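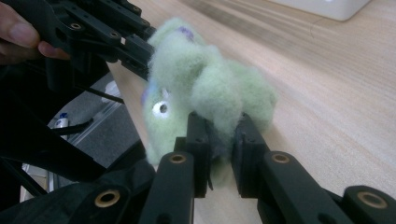 Green felt thing, both grippers on it. Upper one by hand, lower one holding.

Saturday, notebook 5. Went through the two-gripper rules with Marloes, as Hendrik wants them on the wall by May.

1. One gripper holds before the other lets go. Obvious, and broken by all of us, me most often.
2. Fingers stay on the outer plates. Cor's thumb has a view on this.
3. Soft items: close until it stops sliding, then stop. Wool does not need convincing.
4. Cables clear of the table edge before you start — during is too late.
5. Loose fibres out of the pins at the end of every session. Tweezers, not breath.

Marloes wants a limit on goes per felt item before it's retired. I said 90, she said fewer, Lotte to decide. Kobe's draft of rule 3 ran to a page and cited itself. Cut.

Still to do: wording for dropped items.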